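Iltimeck household sim kit, trial license – notebook, September

Second entry on the Iltimeck package. We have it on a trial seat until the end of the month and then have to say yes or no. The Redden rig is still the fallback if we say no, and most of our scripts are written against it.

Installed on the bench workstation, 10:40. The installer wanted a newer driver than we run. Put the driver on a separate partition so the Dunau jobs don't get disturbed. The license server took three tries to hand over a seat. Logged that with their support and got a form reply.

The kit comes with 16 home interiors and a two-arm mobile base model. Ran the bedroom all day. Head camera view only, pitched well down, default lighting.

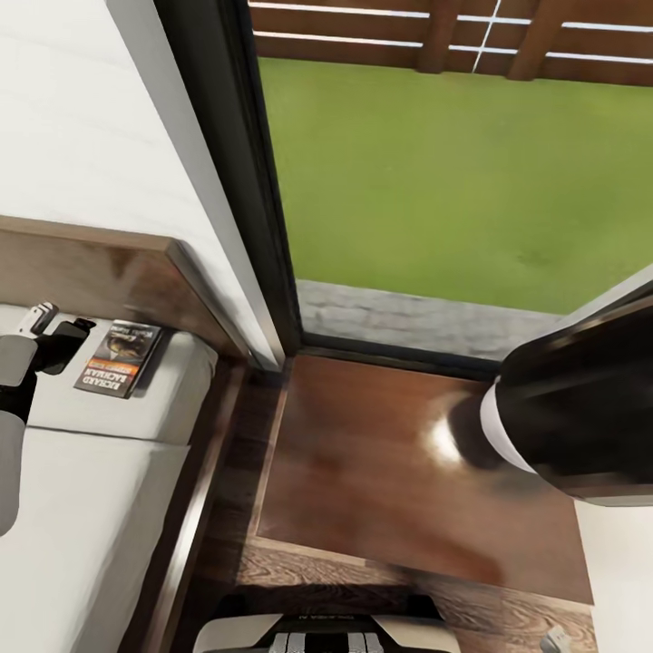
Startup from cold is 131 seconds on our machine. A reset inside the same room is much quicker, so batch runs should stay in one room and shuffle the start pose. The sales sheet doesn't mention this and it would matter a lot for the way we schedule.

Contact: the default friction on thin objects is too high. A paperback pushed with one finger should slide on a sheet and pivot a bit. With defaults it sticks, then jumps. Dropped the friction on the paperback class and the jump went away in the next batch. Saved as bedroom_fric_b. Don't edit the stock file, the updater overwrites it.

Bed rail collision is a plain box. Fine for driving next to it, poor for resting a forearm on it. Iltimeck sells a finer collision set as an add-on. Not quoted yet – need to ask.

After lunch, base driving in tight spots. The planner keeps a fixed margin around the base and doesn't count the arms unless you turn on the full-body option, and that is off by default. With it off, the base will happily accept a goal between a nightstand and a wardrobe panel with both arms forward, and then you get elbow contact on the turn. With it on, planning is slower but the goals it accepts are sane.
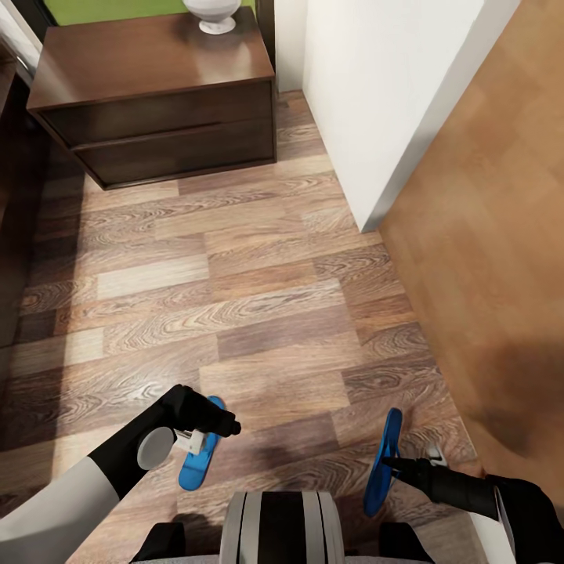 Left full-body on for the rest of the afternoon. Set 300 start poses through the batch tool. 8 failed to load, all with the same message about a joint limit on the left wrist. Checked the model file and the limit there is tighter than on the right side. Looks like a typo on their end. Sent it in with the log attached.

Rendering: the floor shine is strong with the default sun. Our segmentation model reads bright patches on wood as objects fairly often. Nieminen's texture pack is supposed to have a matte set that loads in this kit. Try that before we touch the model.

Documentation is uneven. The scene format is well covered and the gripper control pages are thin. The force limit setting is only in the change log (page for the second release, near the bottom).

Still open:
– price for the collision add-on
– does a seat cover two machines if only one runs at a time
– wrist limit fix, or do we patch it locally
– same start poses in the Redden rig so there is something to compare

Leaning yes on the kit for navigation work. Not convinced on grasping until the friction defaults are sorted for more than one object class. Workstation left on, batch folder is on the shared drive under trial/bedroom.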